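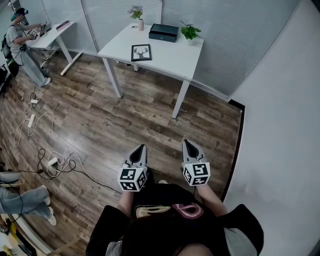 Noemi Piras wrote to us that the evening course in Putia should start later, so the people from the bakery shift can come too. We moved it in March, and attendance is better now.

Report to Stivska, 1 April 2019

Of the 100 places on the reading courses, 81 are taken. We spent 2,000 euros on books and rent. Two teachers are still missing for the Saturday group. Jiahui Fu will send you the receipts this week.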